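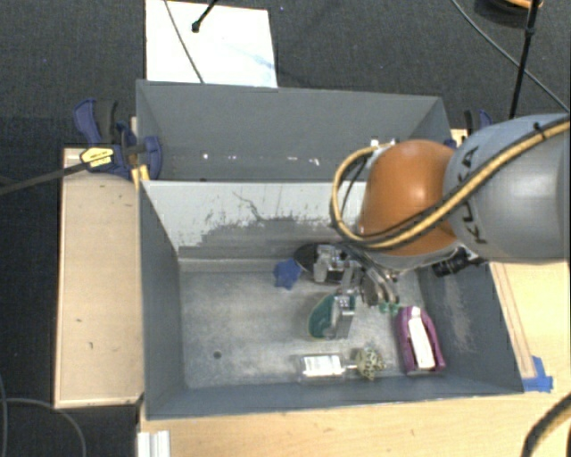
Most written rules for robot bin picking stop at the fence. They cover stop circuits, speed limits and access, and leave the bin itself to whoever set it up. Zedis, which runs a small test lab for warehouse handling equipment, has spent the past two years writing down the rest, and in October it opened the lab to visitors for an afternoon. The first stop was a mixed-item cell with a KUKA arm over a worn gray bin. The bins stand next to a pale wood tabletop, with blue and black bar clamps at the work area, and the test items lay in the center and on the right of the floor, with the left half mostly empty. A purple package was close to the right wall, where the lab's rules give it a category of its own.

Dragica Ivanov, who wrote most of the house document, led the group of nine. The document is called the cell practice sheet and has reached its fourth revision. It is divided into fixtures, cables, test items, and records. She took us through it in that order, at the cell, with a printed copy for each visitor.

Fixtures

Any bin used in a scored run has to be located against a hard edge or a clamp. Tape may mark a position but may not hold one. The bin position is checked before the first pick of each session and again after any contact between the gripper and a wall. If the second check differs from the first by more than the allowed offset, the runs between the two checks are kept but marked as unscored.

Worn bins are accepted. Živko Nikolovski, who came from Norumach and buys picking equipment, asked whether scuffed and patchy surfaces should be ruled out in the interest of repeatability. Ivanov's answer was that customers have scuffed bins. The sheet requires that the same bin be used through a full series and that its serial tag be entered in the log. Repainting a bin retires the number.

Cables

Section two is the longest. External cables on the arm must be tied to a link on the near side of each moving joint, with enough slack for the full programmed motion. The loop of tan and black cable beside the orange joint drew a question about snagging on the bin rim. The rule is a slow pass through the extreme poses, with one person watching the cable and nothing else. The pass is repeated whenever a tie is cut or moved. Cables on the floor are covered only by a general clause on walkways, and Nikolovski thought it too thin. I agree with him. The clause gives no method for checking and names no one to do it.

Test items

The lab holds 546 registered items. Each has a card giving mass, size, surface type and date of last inspection. Clear plastic and shiny packaging are classed as difficult surfaces, and a mixed series must include at least one of each. Items are tipped in from a tray and are not straightened afterward. An item within one finger width of a wall is logged as a wall item, and its result is reported separately.

Nazma Barua keeps the item register. A damaged item is withdrawn and its number is never used again -- 201 numbers have gone this way since the register was started. Crushed packaging accounts for the majority. She would like the sheet to set a limit on the number of picks per item, but the lab has not agreed on one.

Records

Janaka Siriwardena showed the logging software, a Milošević package with local changes. The last complete series had 1,338 attempts, of which 945 were scored. The rest fell under the position rule or were stopped by an operator. Operator stops need a reason code. There are 14 codes, and "other" requires a typed sentence. Failed picks stay in the log with the same fields as successful ones.

Two points were left open. The sheet does not say how long the arm must be run before a series begins, and Konex, the lab's outside reviewer, has asked for a fixed warm-up. It also says nothing on lighting beyond "as in normal use". Revision five is to address both.

Visitors may request the practice sheet from Zedis by e-mail. The item cards are not included, and the Norumach copy was sent with the fixture drawings removed.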